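Right, a few of you asked what went wrong with the coffee arm, so I'm going to do the whole saga in one go. Get a brew. Mine won't be made by a robot.

1/ For anyone new, I'm Kaj Bach and I spend my days in Grolldale getting one robot arm to do small kitchen jobs on a white table. Mugs, spoons, jars, paper cups. The control software is called Clornanora and I've been swearing at it since before breakfast.

2/ The fault, in one line: the arm would sometimes carry on moving after I'd told it to stop. Not far and not fast, but when you've pressed stop you want stopped, don't you? I wasn't having it.

3/ First time it happened I thought it was me. I'd hit stop in the software while it was heading for a mug, and it drifted on a bit like a shopping trolley. I said a rude word, wrote down "operator slow??" and carried on. Two question marks, so I clearly had my doubts even then.

4/ Second time I had my hand near the table. I wasn't hurt and it never touched me, but I felt my stomach go. I hit the big red button on the wall side and that one worked instantly, as it should, because it cuts the power and doesn't ask the software for an opinion.

5/ So everything came off the job list and I went right back to the dullest task we have. One mug, far corner, lots of bare table. Reach out, pause, come back. If it's going to misbehave I'd like it to do it with plenty of room.

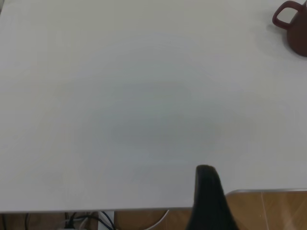
One maroon mug and a lot of white table. The dull task, in all its glory.

6/ I ran that task 240 times on June 1, 2019, pressing stop at a different point on each go. My thumb has opinions about this. I had a podcast on for the first bit and then turned it off because I kept pressing stop at the ends of sentences (brains are weird).

7/ Out of those, it overran 8 times. Eight! Which is a horrible number. If it had been half of them I'd have found the cause by lunch. Eight is just enough to ruin your sleep and nowhere near enough to spot a pattern by eye.

8/ Things I blamed, in order: the cables, the table, the gripper, the cables again, the person who set up the network (me), the cables.

9/ In fairness to the cables, I did check every one of them properly. Unplugged, looked at, wiggled, plugged back in. No change at all. I'd like to apologise to the cables.

10/ Then I did what I should've done first and read the logs. Each time you press stop, Clornanora writes a line saying it got the message, and the arm writes another when it starts braking. On a good stop those two are practically on top of each other. On the bad ones the worst gap was 816 milliseconds.

11/ That might sound like nothing. Say it out loud though — "one Mississippi" — and imagine something made of metal coming towards your knuckles for most of it. Yeah.

12/ So now I knew WHERE the time was going. It was between the software hearing "stop" and the arm hearing "stop". The message was sitting in a queue. My lovely urgent message, waiting its turn behind a load of ordinary position updates like everyone else at the post office.

13/ But why only sometimes? The queue ought to be nearly empty. I rang Norðdahl, who supplied the controller, and a very patient person there asked whether anything else was writing to it. I said no, very confidently. Reader, something else was writing to it.

14/ We've got a little add-on called Gurico that tidies up the gripper movements. When the finger gets close to several things at once it sends lots of tiny corrections so it doesn't clatter into anything. Sensible! Except it also woke up every so often on the empty runs to check on itself, and it sent the corrections down the same line as my stop.

15/ Easy to test, then. If it's Gurico, a busy table should make the overruns much more common than a dull one. So I turned the speed right down, stood well back with the red button actually in my hand this time, and went back to the coffee set-up. 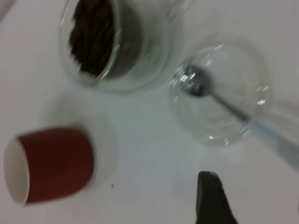

Jar, glass, spoon, tipped-over paper cup. Much busier, and the finger is right in amongst it.

16/ Oh, it hated that. I gave up keeping a tally fairly quickly, the late stops were coming so often. I've never been so pleased to see something fail. I did a small dance. There's no footage and there never will be.

17/ With Gurico switched off and everything else the same, every stop landed when it should. Switched on, late ones again. Off, fine. I went back and forth until I was bored, and being bored was lovely after all that.

18/ The fix has 2 parts. Stop now has its own line to the controller, so it can't get stuck behind anything. And when a stop comes in, everything waiting in the queue gets thrown away. I don't care how beautiful your correction is, Gurico, it's going in the bin.

19/ Someone's bound to ask, so: yes, the red button was always fine. It's wired separately and never went near the queue. But I'd got into the habit of using the software stop as if it was just as good, since it's right there on the screen, and that's on me. It's for convenience. The button is for fingers.

20/ New rule on my bench: the red button gets tested before the first run of the day, and hands stay off the table until the power light's out, even if you're only straightening a cup. Especially if you're only straightening a cup, come to think of it, that's exactly when I'd have reached in.

21/ I've rerun the dull mug task with the fix in and had no late stops so far. I'm still doing a longer go on the coffee table set-up before I put the speed back up, probably later in June if my thumb recovers.

22/ If you're running Clornanora with any add-on that talks to the arm, go and compare those two log lines. Do it with a cluttered table as well as a bare one. And if you find a gap, message me, I'd love to see your numbers.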